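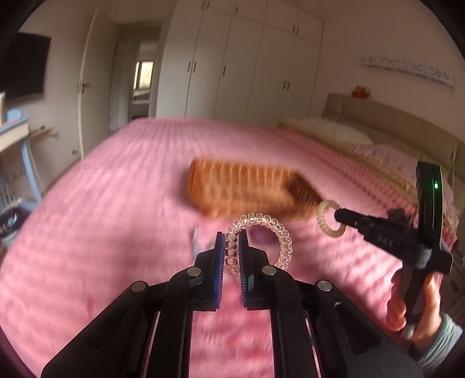 Budget check for a two-hand data collection kit, home tasks

serpil_d
We are putting together a purchase plan for hand-held grippers and I would like a second opinion before I send it up. The work is bedroom and laundry room tidying, done by people in their own homes, with one gripper in each hand. Small soft goods are the main thing. A clear spiral hair tie held between the fingertips, a cream one in the other gripper, a woven basket on the bed to put them in, that kind of item. The recordings go to a partner who trains the policy and we only supply the data.

The plan so far is 4 pairs of grippers, 2 of them to be used daily and the other 2 moving between homes. I have quotes from Merkeck and Julovska. Merkeck is cheaper per pair but sells the finger pads only as a full jaw assembly. Julovska charges more up front and sells pads separately. Delivery is March at the earliest from either one.

What am I missing on the cost side? I have the grippers, pads, storage drives, chargers and cases. Training time is in another budget.

Serpil Değirmenci

boltcutter
Pads. Whatever you put down for pads, double it. Ribbed pads are good on slick round stuff like those coil hair ties, but the ribs round over and then things start slipping out sideways. If Merkeck makes you buy the whole jaw every time, the cheap quote stops being cheap pretty fast. Ask both of them for the price of a year of wear parts and compare that number, and leave the sticker price for later.

oldmill_tom
I'd go the other way. We ran Merkeck units and swapped jaws maybe twice on each. Changing a jaw is four screws. Changing glued pads means scraping, cleaning, waiting for adhesive and then checking that the two sides still meet. If you pay people by the hour that labor counts too. The Julovska pads are glued unless they changed it.

boltcutter
They did change it. Slide-in now, with a set screw. And twice per jaw depends on what you pick up. What were you handling?

oldmill_tom
Boxed goods, mostly. Some bottles.

boltcutter
Then I don't think it carries over. Cardboard is easy on a pad.

oldmill_tom
Cardboard is sandpaper. But fine, different work.

kettlefish
Two things I'd add to the list.

Spare units. With both hands in use, one dead gripper stops the whole session. With 4 pairs and no singles on the shelf, you will end up breaking up one of the traveling pairs to cover a daily one, and then you have a half pair sitting in a case. Buy 2 singles. Check first that the vendor will sell singles. Tanasarn would not when I asked them.

Shipping and turnaround on repairs. Ours took 18 days door to door last time, and that was with the vendor in the same country. Put a number in for courier costs both ways, because the warranty usually covers only one direction.

serpil_d
Thanks, this helps. I had not thought about singles. Merkeck will sell them at a bit over half the pair price. Julovska has not answered.

On pads, I asked both for a year of wear parts. Merkeck sent a price for jaws but would not say how many we would need. Julovska says 11 pad sets across the 4 pairs. I don't know what they base that on.

boltcutter
Probably on nothing, but at least it's a figure you can hold them to. Get it in the quote.

parquet
Do you need 4 pairs at all? I see this a lot. The hardware gets bought first, then it sits around while someone works out scheduling and who is going into which house. Start with 2 pairs, run them for a couple of months, and buy the rest when you know your hours per unit. Used prices on these are poor, so you won't get much back if you overbuy.

kettlefish
Disagree if the price is tied to volume. Serpil, is there a break at 4?

serpil_d
There is at Merkeck, not at Julovska. The partner also wants a certain number of homes covered in the first period, so 2 pairs would be tight. I could split the order if the vendor holds the price for the second half.

parquet
Ask for exactly that. First half now, option on the rest at the same price, with an end date on the option. Most small vendors will agree to it if you sign something.

oldmill_tom
Also ask whether the second half will be the same hardware revision. I got caught on that. The later units had a different finger shape and the partner made us label and store those recordings separately. It cost us more in staff time than the discount was worth.

boltcutter
Agree with Tom on this one. Get the revision number in writing.

lowvolt_jan
Storage looks thin in most plans I review. Two streams per session adds up. Budget for the working drives plus a full second copy kept somewhere else, and replace the working ones on a schedule. We used Trukus to handle uploads for a while. It worked, but the monthly fee went up with volume and we had not planned for that, so read the tiers before you sign.

And buy props. It sounds silly but small household items get lost or stretched, and people don't like lending their own for weeks. Hair ties, socks, cloths, baskets in more than one size. Give it its own line or it will get eaten by petty cash and no one will know what it cost.

serpil_d
Props were going to be whatever is in the home. The partner likes that because it gives variety.

lowvolt_jan
Keep that, but have a box of extras in each traveling case. Otherwise a session gets cut short when the third hair tie has gone behind the bed.

kettlefish
Seconded. Ours fit in a shoebox and cost next to nothing compared with the rest.

serpil_d
Updated plan as of 07/07/2018, for anyone who searches for this later.

2 pairs now, option on 2 more pairs at the same price and same revision
2 single grippers as spares
Wear parts for a year, with the quantity written into the quote
Courier both ways for repairs
Working drives plus a second copy off site
Prop box for each traveling case
Chargers and cases as before

I am leaning toward Julovska for the separate pads, if they will sell singles. If they won't, it goes to Merkeck and I accept the jaw cost.

oldmill_tom
I'd still take Merkeck either way, but the list is good.

boltcutter
Add a few spare set screws for the pads. They are tiny and they roll.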